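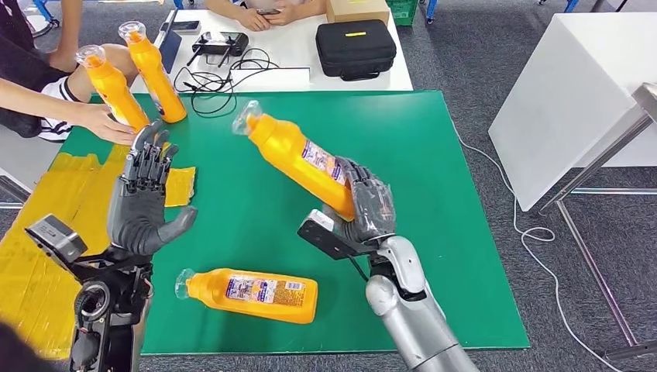

Speaker notes: the grain store at Iltolberg

Slide 1. Welcome. Mention fire exits. Talk runs half an hour, questions after.

Slide 2. Start with the map. Iltolberg is a low hill above the river, and Bumberg is the town on the far bank. In the late Roman period there was a ferry between them, and later a ford. The hill was farmed until the last century, so the top layers are badly mixed.

Slide 3. The store. One long building, stone footings, raised floor. Roof tiles over most of it. Capacity was some 3000 sacks by our estimate — say that this depends on the height of the walls, and we only have the bottom courses.

Slide 4. Date of the fire. The latest coin on the floor was struck in 407. No coin under the tiles is later. Charred grain from the north end gives a wider range but agrees with it.

Slide 5. Who burned it? Three views. The older books blame raiders. The Lozano survey argued for an accident, as grain dust catches easily. A third view is that the garrison burned it when they left, to keep it from others. Give each a fair hearing. Pause here, people usually want to write these down.

Slide 6. Against raiders: no weapons, no bodies, and the door bar was lifted out and laid flat. Against accident: the store was nearly empty at the south end. I lean towards the garrison, but the case is thin.

Slide 7. Later story. A charter of 1054 calls the place "the burnt barn", so the memory lasted. Read the line aloud, slowly.

Slide 8. Next season starts in May. We open the yard east of the store.

Print this page | E-mail this page
2 comments | 14 shares
Contact | Copyright | Back to top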